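## Following a talk show guest in Fitum

1. Open Fitum and type the star's name. I always start with Clotilde Leblanc (huge fan!).

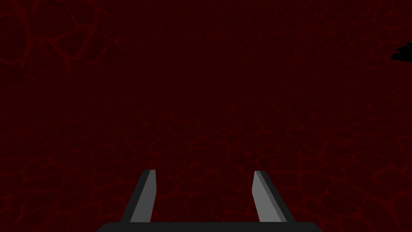

2. Tap Follow, then pick Interviews. You can follow up to 30 people.

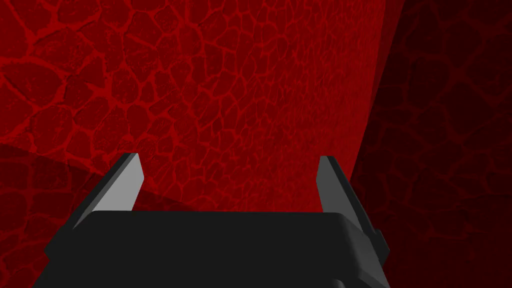
3. Choose a color for her alerts. I went for a red close to that textured wall behind the gripper, and now I never miss a couch chat!

**Caution:** turn off Rumors first, or your phone will buzz all night.

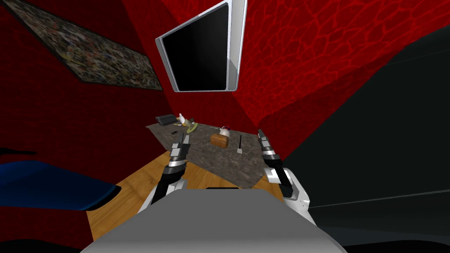
4. Hit Save. Clips stay in your list until December.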